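About Wutberg

Home | Charts | Classes | About | Contact

Wutberg is a small astrology practice and school. Charts, moon circles, a bit of festival lore, classes on weeknights. Started at a kitchen table with one secondhand ephemeris and too many sticky notes. Still have the ephemeris.

Who runs it

Jui-lin Kuo. That's me. Grew up with the lunar calendar on the fridge, every good and bad day marked in red or black, and my grandmother would not book a dentist without checking it. Came to Western charts later, in college, then Vedic after that. I read all three but I don't mix them in one sitting. People ask. The answer is still no.

Miah teaches the beginner group and handles most of the email. If you got a reply in under an hour it was Miah. If it took a week, sorry, that was me.

What we do

Birth charts. 170 dollars, 90 minutes, in person or by phone. You need your birth time, and "sometime in the morning" is not a time. Call the county, they usually have it.

Year ahead readings. Shorter. Best done close to your birthday but December is when everybody wants one, so book early.

New moon circle, every month, 8 seats. We sit, we talk through the sign the moon is in, you write down what you're starting. No experience needed. Full moon is members only at the moment becuase the room is small.

The Gurkell course. Our long one, 6 months, named for the street we started on. Houses, signs, aspects, then transits, then you read for a stranger. There's homework. Past students have gone on to read for a living and a few have gone back to accounting, both fine.

What we don't do

Lottery numbers. Health predictions. Telling you if he's coming back. We also won't read a chart for someone who hasn't agreed to it, so please don't send us your boss's birthday.

The Grulura letter

Our newsletter, goes out at each new moon. 187 readers at last count. Dates, a short piece on whichever festival is coming up, sometimes a recipe. Free.
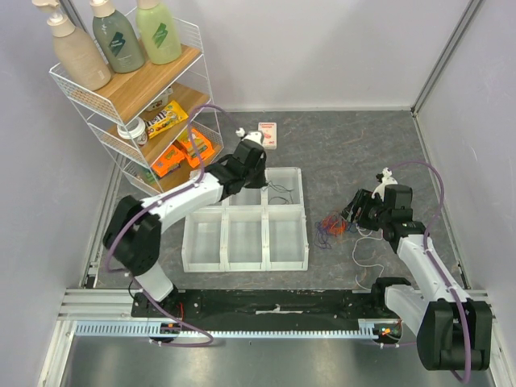
Mercury retrograde gets its own evening three times a year, and those fill up fastest. We go through where it falls in your chart and what to leave alone until it's over (contracts, haircuts, exes). Come a little early, shoes off at the door. Chocolate is allowed in class, the yellow M&M's bag on the middle shelf is the kind of thing we mean, but nothing hot near the charts please. Evenings end at nine and we do try to stick to that.

Getting in touch

Use the contact form or leave a message. Put your birth date, time and city in the first email, it saves two more. Gift readings availible all year, we mail a card.

Page updated 27 Dec 2018. New class dates go up after the next new moon.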